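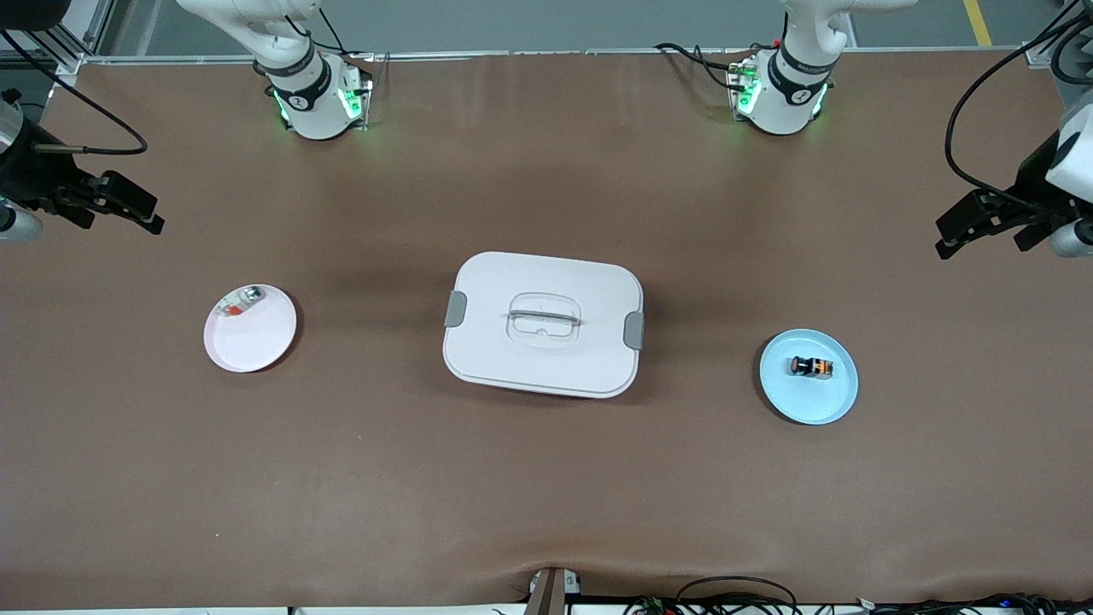 I was promised that the new fingers would change everything. I have been promised this before, by people with nicer stands at nicer trade shows, so I went into September with my expectations set somewhere near the floor.

The short version for anyone who read the last post: we have the two-arm table running, the old suction setup has gone back in its crate, and Petrică Chiriac has talked me into a proper comparison of two sets of parallel fingers. One set is from Renska. The other is from Plisum, who charge more and include a little cloth bag. Same arms, same controller, same brown table top, same objects. I insisted on that last part. Half the comparisons I read online change three things at once and then credit whichever one the author paid for.

The task is dull on purpose. Small cylinders lying on plates, a lidded box in the middle, and the arms have to open the box, put the cylinders in and close it again. I picked batteries because they roll, they are heavier than they look and they have a smooth wrapper. If your fingers only work on foam cubes, I don't want to hear about your fingers.

The Renska set did 27 runs. It dropped a battery in six of them, and in four of those six the thing had been gripped close to one end, so it tipped as soon as it left the plate. You could call that a grip planning fault, and the man at Renska did call it that, at some length, on the phone. Perhaps. But the Plisum fingers were given the same bad grip positions and held on more often. The pads are softer and they wrap a little. I would like to say I was above being impressed by a softer pad, having bought a sheet of rubber for the price of a sandwich and stuck it on the Renska ones that same evening. With the rubber on, I couldn't tell the two sets apart on the plates. Make of that what you will.

The lid is another matter. Neither set likes latches. You need one arm to steady the box and the other to get a fingertip under the edge of the clip, and both makers have gone for thick square tips that look splendid in a brochure and slide straight off a clip. Petrică filed a chamfer on one of the Renska tips (I held the vacuum cleaner) and it got better straight away. I'm not brave enough to let him near the Plisum ones. They aren't ours until the invoice is paid.

A word about plates, as someone asked. A raised rim is a nuisance. If the battery rests against it, one finger has to come down in a gap that may not be there, and the approach angle that works in the middle of the plate is useless at the side. I've seen demos where every object sits dead centre with clear space all round it. I now assume those people have tried it the other way and kept quiet.

Two things I haven't tested and so won't claim. I don't know how the pads wear. Plisum's sheet says 3,000 cycles before you should change them, with no mention of what was being gripped or how hard, and I have done nowhere near that many. And I don't know how much of the difference is down to the force setting, which on our controller goes in coarse steps – too light, too light, crushing.

Cables remain the worst part of owning robots. Every arm pose that looks sensible on screen has to be checked against the loop hanging off the wrist, and I have lost more afternoons to that than to any finger. Moldovan sell a sleeve for it. I have the sleeve. It is in a drawer.

Flamska are sending a third set, with thin tips, before the loan period runs out. Their email used the word "effortless" twice. I'll run the same plates and the same box, and the numbers will go up here whichever way they fall.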